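Does anyone need a cup tree?
An interview with Silviu Bratu, who says yes
2021-05-02

I should say at the start that I came to this with my mind made up. A cup tree is a thing you buy because your cupboards are full, and then you have full cupboards and a cup tree. Silviu Bratu has heard this before. He runs the kitchen goods counter at Markham and has been selling racks of one sort or another long enough not to be hurt by it.

"People say it's clutter," he told me. "Then they show me their draining board."

I asked him what was wrong with a draining board. He said there was nothing wrong with it if you owned plates. Goblets were another matter. They have a narrow foot and a wide bowl, they fall over, and if you stand them on their rims on a flat tray the water sits inside the bowl and goes nowhere. "You pick it up the next morning and it's still wet. So you dry it with a cloth, and the cloth smells, and now the cup smells."

That seemed to me an argument for a cleaner cloth. He let it pass.

What he likes is a rack with a heavy base, hung with plastic goblets upside down. He is firm about plastic. "I would not hang my mother's glasses on it. I sell the things and I would not do that." I wrote this down twice.

We moved on to colour, where I was less patient. I can't see why a picnic cup must be magenta. Bratu's answer was that in a house with children each one has a colour, and you wash six cups a day where you used to wash twenty. I have met children. They all want the red one.

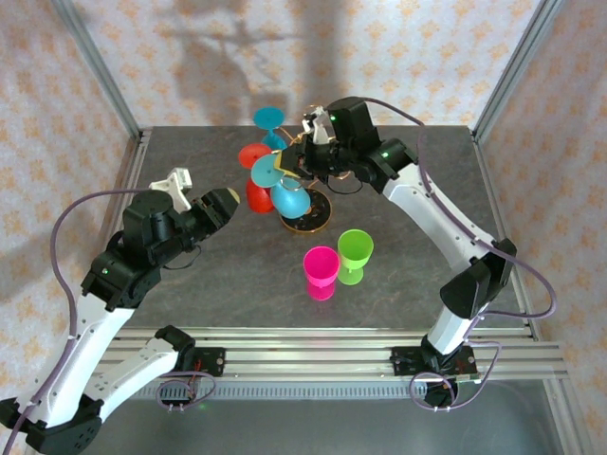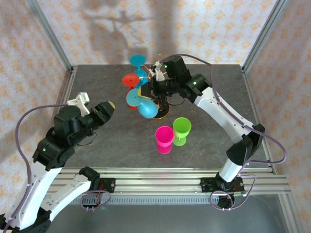
The matter of the last two

My main complaint about these racks is that they look tidy half empty and dreadful full. Four goblets on the pegs and the feet are already crowding one another, a red behind a light blue, and there is still a magenta one and a lime green one standing on the table. I put this to him as kindly as I could.

"So you leave two out," he said. "Someone will be thirsty."

And if they are wet?

"Then you wait."

He does have a method, which he gave me with some reluctance. Low pegs first, on opposite sides, so the weight stays even. Top peg last. Leave the foot a little tilted if it wants to tilt. He doesn't like the Warnisus way of loading from the top down, and we spent longer on this than I would have chosen.

I asked whether he had one at home.

"I have 3," he said. "One is for cups."

I didn't buy one. I did go home and look at my draining board, where a goblet had fallen over.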